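Hand washing dark clothes: notes from the June evening

Fourteen of us squeezed into the upstairs room at Thibodeau for the June mending and laundry evening. The subject was dark clothes, and how to wash them by hand so that they stay dark. Several people who couldn't come have asked for the notes, so they are set out below, with a few points added from the discussion afterwards. Thanks to Vinzenz Rüegg for leading it and to Gaetano Cirillo for bringing the biscuits and most of the arguments.

Why by hand at all

Most dark cotton will go through the machine perfectly well, inside out on a short cool wash. Vinzenz still does all his work shirts that way. Hand washing is for the things you mind about: a thin jumper, a scarf, anything with a trim that might catch, or a new garment you don't yet trust. It also suits people who haven't got enough darks to fill a drum and don't want to wait until they have.

Check the label first. If it says dry clean only, believe it, at least for anything lined or tailored. Gaetano doesn't agree and told us about a jacket. The jacket was passed round, and opinion was divided.

Testing for colour

Wet a corner of an inside seam with cool water, press it between two layers of white kitchen paper and hold it there while you count to twenty. If colour comes off on the paper, wash the thing alone. If there is only a trace, it can go in with something of the same colour or darker. Black and navy will usually sit together without harm, though a new pair of anything should have its first wash to itself. Purple is less predictable. Vinzenz had a plum-coloured shawl that ran for 4 washes and then stopped.

Salt and vinegar came up, as they always do. Vinzenz's view is that neither will fix a modern dye at home and that you may as well keep them for cooking. Two people said their mothers swore by vinegar. He said he wasn't going to argue with anyone's mother.

Getting the sink ready

You don't need a utility room. A bathroom basin is big enough for one or two light items and a washing-up bowl will do for socks. Clean the basin properly first and rinse it well, as toothpaste and bleach cleaners both leave marks on dark cloth. Check the plug holds. A flannel pushed over a poor plug slows the leak but doesn't cure it.

Run the water before the clothes go in and mix the detergent through with your hand. Cool water is right for nearly everything dark. Use far less detergent than the bottle tells you: two teaspoons of liquid for a full basin is plenty. Powder is best avoided in cool water because the undissolved grains get into the folds and dry as pale specks. Keep the level well down from the overflow, as the water rises once you put your hands in.

Washing

Turn everything inside out and fasten any zips. Push each piece under until it stops floating, then leave it alone for 8 minutes. After that, press and lift. Squeeze the water through the cloth, let it fill again, and repeat. Don't scrub one part against another, which roughens the surface and makes dark cotton look grey long before the dye has gone. Collars and cuffs can have a drop of neat detergent rubbed in with a fingertip.

Don't be alarmed by coloured water. Some loose dye is normal in new things and it doesn't mean the garment is spoiled. What you want to avoid is leaving it to soak in that water all afternoon, particularly if there is a second colour in the pattern.
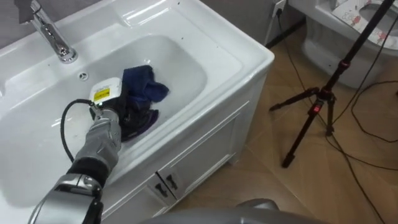 Rinsing takes longer than washing and is where most people give up too soon. Let the dirty water out, press the cloth gently against the side of the basin, then refill with clean cool water. Two rinses is the least you can get away with. If the cloth still feels slippery, do another. Soap left behind dries stiff and shows up as a dull bloom on black.

Lift things out with both hands underneath. A wet jumper held up by the shoulders will stretch, and it won't go back.

Drying

Never wring. Lay the garment on an old towel, roll the two up together and lean on the roll, or kneel on it if it is something thick. Use a dark towel if you have one, as white fluff on navy is a nuisance to get off. Unroll, pull the seams straight and dry the garment flat or over a rack, out of the sun. Shirts can go on a hanger. Jumpers can't.

The heated rack was a sore point. Gaetano dries everything on his and has had no trouble. Vinzenz thinks the bars leave lines, and that a thin top will dry overnight in any room with the window open a little. A wool one might need until the evening of the next day.

Questions from the floor

Can I use shampoo? Yes, for wool, if it is a plain one without conditioner in it.

Does it matter if the water is hard? A bit. Use slightly more detergent and give it one more rinse.

What about colour-catching sheets? They do pick up loose dye, but in a basin you can see the water changing and simply let it out. They make more sense in the machine.

How often? Less than you think. Airing a jumper on the back of a chair overnight will often do instead.

My black trousers have faded at the knees. Will washing them differently bring them back? No. You could dye them. Vinzenz has a sheet of instructions for this and can bring copies next time if people let him know.

Other business

The evening ran to 90 minutes, which was longer than planned, and we had to leave the stain removal part for another time. It will be on a Monday, same room, seven o'clock. Please bring a stained item if you have one, with some idea of what the stain is. Tea and red wine are well covered already, so something different would be welcome.

Someone left a grey umbrella and a single glove behind. Both are on the hook by the door. The swap box is full again and needs people to take things out of it before anyone puts more in. Buttons are the exception, as we are short of small dark ones, four-hole if possible.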